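Why Does Cloth Get Clean in Water?

Hello, young readers of the Tapley page! Today we talk about washing clothes.

Put a drop of cooking oil in a glass of water. The oil stays on top. Water and oil do not like to mix, and much of the dirt on your shirt is a little oily. It comes from your skin and from your lunch. So water alone can not take all of it away.

Soap helps. Soap is made of very small parts, too small to see. Each part has two ends. One end likes water and the other end likes oil. The oil end holds the dirt, the water end holds the water, and the dirt leaves the cloth.

But soap needs movement. Long ago, people in the village of Gostitz washed at the river, also in January, when the water was terribly cold. They hit the cloth on flat stones. A big family could carry 200 pieces to the river in one month! Now a drum does this hard work.

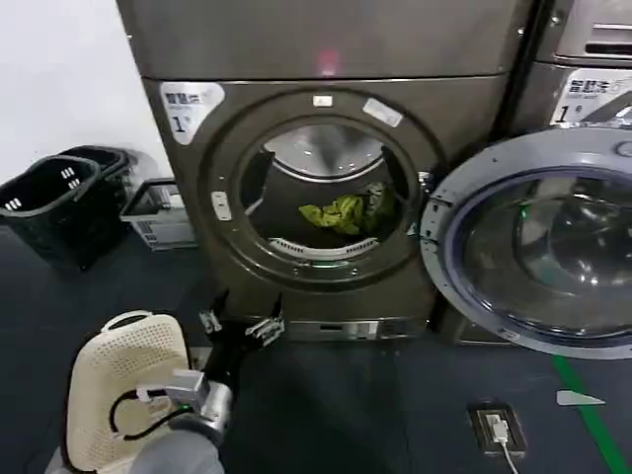
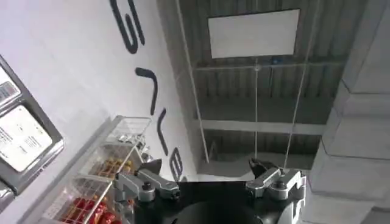
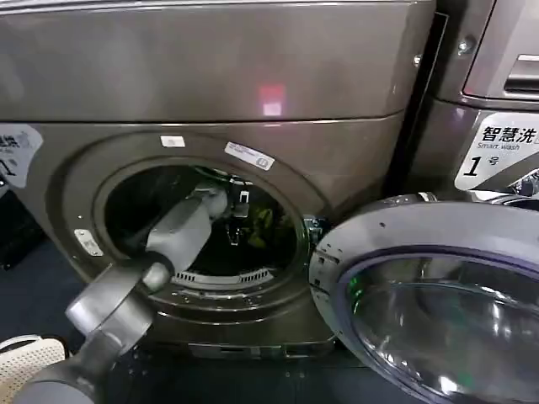
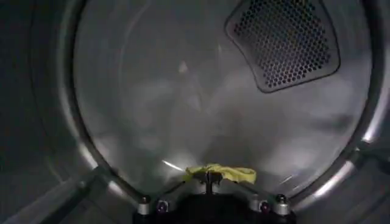 When a drum turns, the clothes go up one side and then fall down. Each fall pushes water through the threads. After the washing, the drum turns very fast, it can be 1,000 times in one minute. The clothes are pressed to the wall and the water flies out through small holes.

You can try this at home. Take two old socks and rub the same mud on both. Put each one in a jar with warm water and a little soap, and close the lids well. Shake one jar 300 times (you may change hands!) and let the other one stand. Then rinse both socks and compare them.

Please ask an adult before you use the warm water.

Fesarbridge Children's Pages, 30 July 2025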